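# Gold vermeil hoops turning dull at the back, replate or replace?

Posted by **Nazma Navaratnam** in Jewelry Care

I have a pair of medium hoops from Leltix, gold vermeil over silver, bought new in December. I wear them most days. The fronts still look fine, but the part that sits behind the lobe has gone a flat brownish color, and on the left one I can see a small patch that looks more silver than gold.

I clean them with a soft cloth and once with warm water and dish soap. I don't swim in them. I do use hairspray and I sleep in them more than I should.

The paper that came in the box says "do not polish" and nothing else. A shop near me in Wamstead quoted $50 to replate the pair. The hoops cost more than that but not by a lot, so I'd like to know a few things before I pay.

- Is the brown part tarnish or is the gold gone?
- Does a replate last as long as the first coat?
- Should I be asking the shop anything in particular?

I've laid things out on the white table where the light is good and gone over the hoops with a magnifier, and I still can't tell where the brown ends and the silver patch starts.

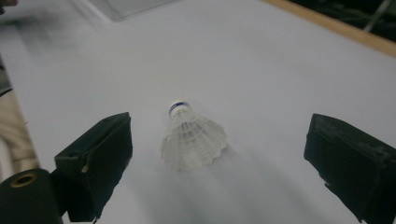 The other thing is that my ears have started to itch a little in the evening, only on the left. I had no trouble with them for the first few months. I have worn plain sterling for years without a reaction, so I don't think it is the silver, but I could be wrong about that.

I'd rather keep them if it makes sense. They're the right size for me and Leltix doesn't make that size now.

---

**Chun-hung Kwan**

You probably have both things going on. Brown or gray film over gold is usually tarnish coming up from the silver through thin spots in the plating. A patch that looks silver is where the gold has worn off. The first can be cleaned. The second can't.

Try this before you spend anything. Mix a drop of plain dish soap in lukewarm water, leave the hoops in it for 2 minutes, rinse, and pat dry with something that doesn't shed. Then rub the brown area lightly with a clean dry cotton cloth. If color comes back, there is still gold there. Don't use a silver polishing cloth on it. Those have a mild abrasive in them and they'll take off what you have left. Don't use a dip cleaner either.

Pick a plain, pale surface to work on and turn off any yellow lamp. Gold looks better than it is under a warm bulb. Tilt the hoop slowly and look at the edge of the worn patch. A sharp edge with white metal inside it means bare silver. A soft edge that fades into brown is more likely tarnish.
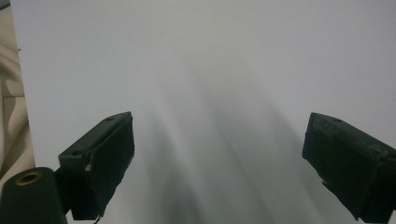 *White surface with soft gray shadows across the lower middle.*

On the replate: how long it lasts depends on thickness and on the prep. Ask the shop these things:

1. How thick will the gold be, in microns? Vermeil in the US is supposed to be at least 2.5. A lot of shops do a flash coat that is much thinner, and for earrings you wear every day that will go fast.
2. Do they strip the old gold first, or plate over it? Plating over a worn edge can leave a step you can feel.
3. Do they use nickel under the gold? Given the itching, you want a no.
4. Are the posts included? Some quotes leave them out.

If the $50 covers proper thickness with no nickel, I'd call it fair. If it's a flash coat, I'd skip it.

As for the itch, hairspray and soap build up behind the lobe, especially if you sleep in them. Leave them out for a week and see if it settles. If it doesn't, or if the skin is broken or weeping, have a doctor look at it and don't put anything in that ear.

---

**Chuang**

I had mine done at a different place and it lasted 6 months with daily wear. I take them off at night now. Wouldn't pay for it again on cheap ones but yours sound ok.

Also check inside the clasp for a stamp. Mine said 938 and the jeweler had to test it, which cost extra.

I keep each pair in a small zip bag with the air pushed out, and all the bags go in a clear bin with a tab of anti-tarnish paper (I buy the Clanotura ones, any kind works). Slows it down a lot.

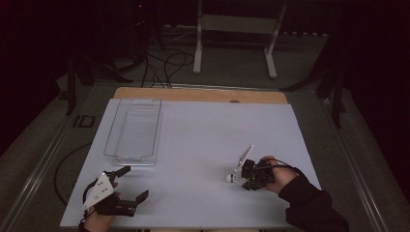
*Clear plastic bin on the white board.*

Change the paper when it goes dark.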